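Ce site utilise des cookies pour mesurer l'audience et mémoriser vos préférences. Accepter – Refuser – Paramétrer

Insertion verticale : arrêt de protection intermittent, pince qui reste serrée

jbuckley_74
Bonjour à tous. Cellule de test d'insertion, un bras collaboratif, pince parallèle électrique, contrôleur Fodetik. Le cycle est simple : prise du tenon, approche, descente en contrôle d'effort, ouverture, dégagement vertical. Depuis jeudi, le bras part en arrêt de protection pendant le dégagement. Le journal donne « écart d'effort axe 5 », puis une perte de communication avec l'outil. À la reprise, la pince est toujours serrée alors que la commande d'ouverture a bien été envoyée.
Ce n'est pas systématique. J'ai relancé une série de nuit, 2,000 cycles programmés, arrêt avant la fin. Seuil d'effort inchangé, programme inchangé. J'ai recalibré le zéro du capteur, aucun effet.

olura_maint
Le second message est le plus intéressant des deux. Si la liaison outil tombe avant l'ouverture, la pince garde sa dernière consigne, le bras monte avec le tenon coincé dans le bloc et l'axe 5 prend l'effort. L'écart d'effort serait donc une conséquence.
Comment est routé le câble ?

jbuckley_74
Câble externe, il part de la pince et il y a une longueur libre entre l'avant-bras et la table. Vue de la cellule, tenon dans le bloc :

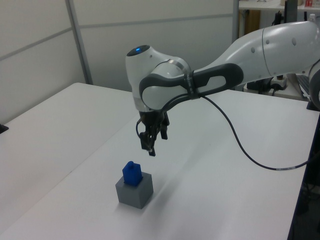
Cellule d'insertion, bras au-dessus du plateau, bloc gris et tenon bleu.

Le programme attend 3 secondes après la commande d'ouverture avant de remonter. J'ai supposé que c'était suffisant.

D. Geraghty
Une temporisation ne vérifie rien. Il faut lire l'état « doigts ouverts » et interdire la remontée tant qu'il n'est pas vrai. Chez Foley nous avions le même montage, avec la même temporisation copiée d'un programme de démonstration, et nous avons plié un doigt.
Pour le câble : il y a une grande courbe qui descend jusque sur le plateau et repart vers le bord droit. À chaque cycle, cette partie peut frotter ou tirer. Je commencerais par là.

kprz
Pas d'accord avec l'ordre des priorités. Un câble qui traîne, c'est laid, mais la course verticale d'une insertion est faible. Je regarderais d'abord le jeu entre le tenon et son logement. Si le tenon se met de travers, l'effort latéral passe dans les doigts et le réducteur de la pince se bloque. On obtient une pince qui ne s'ouvre plus sans aucun défaut électrique.

olura_maint
Ça n'explique pas la perte de communication.

kprz
Elle peut venir d'une chute de tension si le moteur de la pince force. Courant de blocage, alimentation outil limitée, le module redémarre. Vu 2 fois sur du matériel Jomstead.

D. Geraghty
Possible. Dans ce cas le journal doit montrer un sous-voltage côté outil avant la perte de liaison. Jarlath, tu as les horodatages ?

jbuckley_74
Je les ai ressortis. Pas de sous-voltage enregistré, mais la période d'échantillonnage est longue, je ne sais pas si ça suffit à l'exclure. En revanche, tous les arrêts surviennent après le passage au point d'approche haut, celui où le poignet pivote. Aucun arrêt sur la série où j'avais supprimé cette rotation.

olura_maint
Alors mesure la continuité, conducteur par conducteur, en faisant pivoter le poignet à la main. Bras hors énergie et consigné, pas seulement en pause. Un testeur sur chaque paire, quelqu'un d'autre pour bouger l'axe.

kprz
Et note la position du poignet quand ça coupe. Si ça coupe toujours au même angle, je retire mon hypothèse.

jbuckley_74
Fait ce matin. Coupure franche sur un conducteur de la liaison série, toujours dans le même secteur angulaire, près du connecteur côté pince. Gaine intacte de l'extérieur. Câble remplacé, boucle reprise avec un rayon plus large et fixée sur l'avant-bras. La temporisation est remplacée par une lecture d'état, avec arrêt et message opérateur si les doigts ne sont pas confirmés ouverts.
Série relancée, pas d'arrêt pour l'instant.

kprz
Hypothèse retirée pour la communication. Je maintiens qu'il faut contrôler le logement du bloc : après plusieurs remontées en force, les arêtes ont pu être marquées.

D. Geraghty
D'accord avec ça. Contrôle aussi le parallélisme des doigts. Et si l'état « ouvert » passe par la même liaison série, vérifie ce que renvoie le contrôleur quand elle est coupée. Sur certaines versions, c'est la dernière valeur connue – donc « ouvert » si la coupure arrive au mauvais moment.

jbuckley_74
Bien vu. Je débranche le connecteur et je regarde la valeur lue. Je reviens avec le résultat.

Contact – Mentions légales – Retour en haut de page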